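# Keeping glossy white surfaces glossy (baking soda? vinegar? nothing?)

**Nesrin Sarıgül** · May 20, 2019

Hi all! We moved into a house where everything that could be white and shiny is white and shiny: the kitchen sink, the tub, the washer, even the old fridge in the basement. It's the smooth, curved kind of white and I love it, but I'd like to know how you all keep that gloss without rubbing it away.
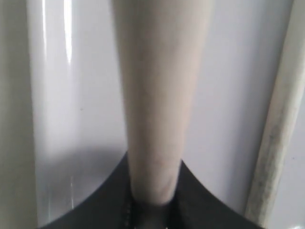 **Sinan Taşdemir:** Dish soap, warm water, a soft cloth, and then dry it. I know that sounds like what your grandmother would say (mine did, at length, with a towel over her shoulder), but I've had the same enameled sink for years and the drying is what did it. Water left standing leaves its minerals behind, and then you get that gray haze and reach for something gritty, and the gritty stuff is what takes the shine.

**ganska_lane**
Have to disagree a little with Sinan, and I say it fondly! Soap and a cloth is fine if you start with a new sink. If you move into somebody else's house with somebody else's ten winters of tea in it, you need baking soda. I make a paste about as thick as pancake batter, leave it while I have my coffee, and wipe it off with a wet sponge. No pressing. My tub was the color of weak oatmeal in February and now it looks lovely.

**Sinan Taşdemir**
Baking soda is still an abrasive, though. A gentle one, I'll give you that, but do it every week and you'll see it when the light comes in sideways. Once a season I wouldn't argue.

**erdem40**
Nesrin, before you put anything on it, find out which of these things are real enamel and which are something else. Our tub is acrylic and the sink is porcelain over iron, and you would never guess from across the room. Try a magnet on the outside somewhere. If it sticks, there's steel or iron under there and you can be a bit braver. If it doesn't, go easy. I learned this after I took a powder cleaner to the acrylic, and I have a dull patch the size of a dinner plate to show for it.

**Nesrin Sarıgül**
Oh, the magnet is a great idea, thank you! I just went around the house with the one from the fridge like a very slow detective. It sticks to the kitchen sink and the washer. It slides right off the tub, so I suppose that's acrylic and I'll leave the paste in the kitchen. Has anyone tried vinegar around the faucet? There's a crusty ring there that soap doesn't touch.

**ganska_lane**
Vinegar, yes, but not for long! Half vinegar and half water on a paper towel, five minutes, rinse it well. I wouldn't let it sit on old enamel overnight.

**erdem40**
I wouldn't use it on old enamel at all. Some of it isn't acid resistant and it goes flat and chalky, and then there's no bringing it back short of paying for a refinish. We were quoted 900 for the sink alone. A plastic scraper held nice and low will lift most of a ring like that.

**Sinan Taşdemir**
Scraper first, then soap, then dry it. Nesrin, let us know how the ring does.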